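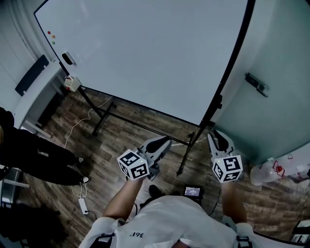

4. Recording a session with the handheld gripper pair

Section 4 covers capture with two handheld grippers and the head camera. Complete the mounting and pairing steps in Section 3 first. The procedure is the one used for the Fornden tracking study; results obtained with other settings should not be compared with that study.

4.1 Before recording

1. Check that both marker cubes are seated fully on their grippers. A cube that rocks under light finger pressure must be refitted.
2. Put on the shoulder straps and tighten them until the head camera cable has slack in every head position.
3. Start Zorketti on the recorder and select the profile "two-hand".
4. Open and close each gripper fully 2 times. Zorketti stores the end positions and shows READY.

Note: If READY does not appear within 10 seconds, restart the profile. Do not re-pair the grippers.

4.2 Calibration pass

1. Hold both grippers in front of the body, fingers pointing away, with the cubes in view of the head camera.
2. Hold still for 8 seconds.
3. Turn each wrist slowly to the left and right until the pose error settles.
4. Save the pass. Fleltamora writes the cube-to-fingertip offset to the session header.

Caution: Do not touch the printed faces of the cubes. Skin oil causes glare and lost detections.

4.3 Recording

1. Press the start key and wait for the tone.
2. Perform the task at normal working speed. Keep at least one face of each cube visible to the camera where the task allows.
3. When reaching low or close to a vertical surface, tilt the head with the hands — moving the eyes alone leaves the cubes out of view.
4. Press the stop key before setting either gripper down.

Caution: Route cables clear of the walking area before step 1.

4.4 Tracking gaps

Gaps of up to 126 ms are filled by interpolation. Longer gaps are flagged and excluded from training. In the Fornden study, most flagged gaps occurred when one forearm covered the opposite cube. The Tăng filter can be switched on for these segments, but it smooths fast finger closures and is off by default.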